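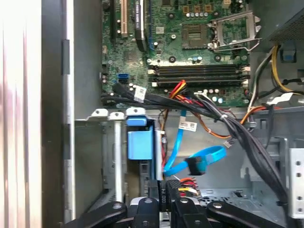

February, gone eleven at night

Writing this fast or it won't get written. Back from Garkcombe, boots still in the hall, dog has had one of the laces.

Left at 5 this morning. Dark, frost on the inside of the windscreen as well as the outside. Scraped it with a library card. Flask leaked into the glovebox so no tea till the services, and the tea at the services was dishwater. Szu-yu slept the whole way with her hood up and woke at the turn-off asking whether we'd passed the big reservoir. We had. Twice, I missed the exit.

Mum's house. I'd been dreading it and it was fine and then it wasn't. Cold more than anything. The heating's off to save money till it sells and you could see your breath in the kitchen. Agent wants it cleared by the end of the month. Cleared, he said, like it was a drain.

Did upstairs first. Wardrobe easier than I thought, coats in bags, kept the green one. It won't fit me. The airing cupboard was the hard bit, all the towels folded in thirds the way she did it and I stood there with my arms out like an idiot and couldn't pick them up. Szu-yu came and took them without saying anything. Good friend. Must pay her back for the petrol.

Found:
the good scissors (!!)
Dad's razor
every school report I ever had, including the one I told her was lost in the post
a tin of buttons
a receipt for the piano, 1,160, paid in full, which answers that argument with Uncle Peter and it's too late to wave it at him
no deeds. No deeds anywhere

Lunch was crisps on the stairs. Then Chin-lung turned up with the van, late, with his usual face on, and straight away wanted to know where the strong tape was. He'd brought the strong tape. It was on his wrist. Got the sideboard out in 20 minutes with the doors off and only took a small lump out of the banister. I said leave it, it's the buyer's lump now.

The piano is the problem. Rang the school, they don't want it. Rang the church, they've got one. The man at the auction rooms laughed, not nastily. People can't give them away apparently. I played the only thing I know, right hand only, four of the keys don't sound any more. Chin-lung sat on a box and listened to the whole thing and then said it was flat. It is flat. It's been flat since I was 12.

Mrs Lacey from next door came round with soup and stayed an hour. Lovely of her. Wanted to tell us about the hedge, and the buyers before last who pulled out, and the bins going fortnightly. Told me Mum used to knock on the wall when the Sunday serial started so neither of them would miss it. I never knew that. Thirty-odd years next door and they had a knock.

Had a bit of a cry in the garden after that, by the water butt. Snowdrops out all down the side by the fence. Dug up a clump with a serving spoon and put it in a sandwich bag with some wet newspaper. They're in a mug on the windowsill now, sulking. You're meant to move them while they're green so they should take. Want them under the pear tree if the ground isn't solid tomorow.

Row on the drive home, a small one. Me and Szu-yu about whether I should keep the house and rent it out. She thinks yes. I think I'd be up there every weekend bleeding radiators for strangers and hating them for changing the curtains. Said so, too loudly. She put the radio on. We were all right again by the reservoir and I let her choose the chips.

Jobs, before I forget:
ring solicitor re deeds, ask for the woman, not the one who sighs
cancel Mum's window cleaner
second trip – borrow the van again? ask nicely this time
stepladder back to Mrs Lacey, it's hers, it had her name on it
dentist
read the meters, I forgot, I was stood right next to them

Hands stink of newsprint and dust even after two washes. Back's gone on the left. Tried to read in the bath and dropped the book in, so it's on the radiator fanned out and I'll never find out who did it.

Keep thinking about the knocking. Wonder if Mrs Lacey still goes to the wall when it comes on. Should have asked which wall, the front room I supose, behind the telly.

The green coat's on the back of the door. Still a mint in the pocket. Left it where it was.

Bed. Alarm for seven, dog willing.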